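Private helicopter over an army training area – who do I ring?

Willy Van Leeuwen
Posted 03/12/2025

Got my licence in February, mostly fly a little two-seater out of Skaltska. There's a military low flying area between us and the coast and the army lads are in it most weeks with the big stuff. Going round adds ages and fuel. Can I just call up and cross, or is it banned full stop? Chart says up to 1,000 ft but a bloke at the club reckons its higher now. Don't fancy meeting a gunship head on.

Bakker

Go over the top. Done it for years, never had a problem. 500 ft above whatever the chart says and keep your lights on.

Arnout Van Wijk

Wouldn't go with the above until you've read the notices for the day. The chart is only the usual height, they can raise it for an exercise and often do. Your club bloke may well be right.

What I do – check notices the night before, then again before start up. Ring the range desk, number is in the back of the flight guide. Give them callsign, route, height, time. If they say active, go round, no arguing. If they say quiet, get it on the radio as well before you cross the line. Transponder on, height reporting on.

And watch for downwash even if they're well clear of you. A heavy one hovering upwind will chuck a two-seater about somthing rotten.

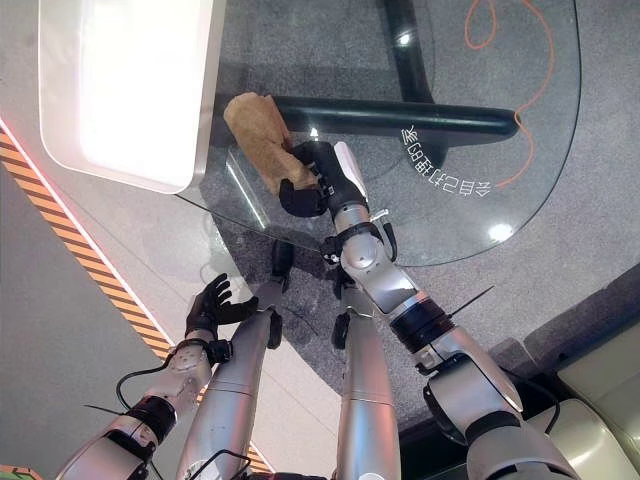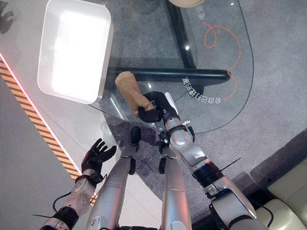
More in Airspace and charts

Best kneeboard for a small cockpit?
Radio dropouts near the Garer mast
Old paper charts – bin or keep?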